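Equipment plan: handling cell for boards and harnesses

The capital request for the handling cell went in at the start of July, and several people have asked what is in it and what it means for the line. Kiran Bhatt in production engineering put the figures together, and Ravindra Khurana will take it through the budget round.

The request covers one arm, one two-finger gripper with a wrist camera, spare fingers, guarding and a stand. Feeders and a vision upgrade have been left out for this year. We had quotes from Vinau and Sekmont. The Sekmont price was lower on the arm but did not include installation, and once that was added there was little between them. The recommendation is Vinau, with delivery in 20 weeks from the order.

Two kinds of part are in the plan. The round red boards come first and the wiring harnesses second, both picked out of yellow plastic. 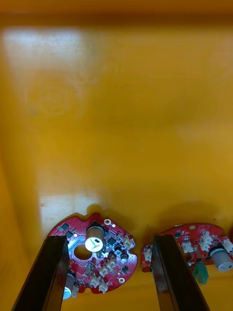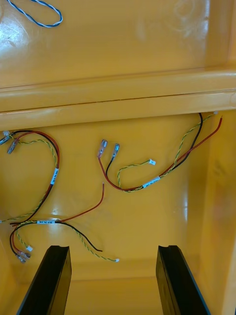 Boards are the easier case to cost. They are stiff, they hold their shape and a standard finger can take them by the rim, provided it keeps clear of the capacitors and connectors. Harnesses are harder. Wires bend, the spade terminals catch on each other and the small plugs can end up anywhere. Kiran has allowed 61 hours of engineering time for harnesses alone, and Ravindra has asked for that to be shown as a separate line so that it can be moved to next year if the total has to come down.

Glare on shiny plastic is the other thing we have budgeted for. The request includes a diffused light and a set of 20 matt tray liners from Sandhu. If the liners do the job we will order more out of the consumables budget, where they cost far less than a better camera would.

Spare fingers are charged to maintenance. Please do not order any locally, as the Kirnura site bought its own last year and they did not fit our mounting.

Before the order is placed we need a fair sample of parts for the acceptance test. The supplier wants 200 picks of each kind, using parts as they come to the line. Please don't tidy the harnesses first. Team leaders should set aside rejected boards and harnesses from now on and label them for Kiran. Anything with a damaged connector is fine for this.

Floor space has been marked out next to the goods-in bench. The air supply there is good enough, but the socket needs its own circuit, and that work is already in the site electrical budget. Questions on the costs should go to Ravindra, and anything about parts or trays to Kiran.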